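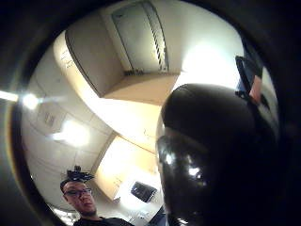
Giving a high wall cupboard a proper clean, vents and all

High cupboards are my favourite cleaning job, and I know how that sounds! You spend years looking at the front of the thing and then one Sunday you look up from underneath and realise the bottom has never been touched. Ours in Wemthorpe took one morning and I was grinning for the rest of the day.

What you need

A steady step stool (please not a swivel chair)
2 microfibre cloths and an old towel
A soft paintbrush, the cheap sort from a decorating set
Cotton buds
A bowl of warm water with a small squirt of washing-up liquid
A pencil and some masking tape

Before you start

Clear whatever lives under the cupboard, or throw the towel over it. Shiny black things show every speck of dust that falls on them, so cover those first. If your cupboard has anything electrical inside it, a meter or a boiler for instance, stick to the outside and only use a dry cloth near the vents. If you rent and you aren't sure what's in there, ask before you open it.

Step 1: the top

Start up here or you'll be doing everything twice. Lay a damp cloth over the dust, leave it for 5 minutes, then fold it inwards and lift the whole lot away. It comes off like felt. So satisfying.

Step 2: the louvres

Go along each slot with the dry paintbrush, flicking outwards, with the second cloth held underneath to catch the fluff. Then take a cotton bud, barely damp, and run it down the slot from one end to the other. Change it the moment it goes grey. I got through loads. Don't spray anything at a vent, as the drips run inside and dry there in streaks.

Step 3: the front and sides

Wipe downwards in long strokes with the soapy cloth, then again with plain water. Cream paint can go patchy if you scrub at one spot, so keep the pressure light and the cloth well wrung out.

Watch for old handwriting on the paint! My friend Gianni Carbone wiped a whole set of pencilled measurements off his and had to do them all over again. Copy anything useful on to masking tape before you get near it with water.

Step 4: the underside

Tip your head back, put some glasses on if you've got them, and work from the back edge towards you. Greasy patches want the cloth held against them while you count to 7, then a gentle rub. Dry it straight away with the towel.

Keeping it nice

A quick flick with the brush every 3 weeks keeps the slots clear, and I do the top again in October before the heating goes on. The brush hangs on a hook beside the cupboard now, so I'm far more likely to grab it while the kettle boils.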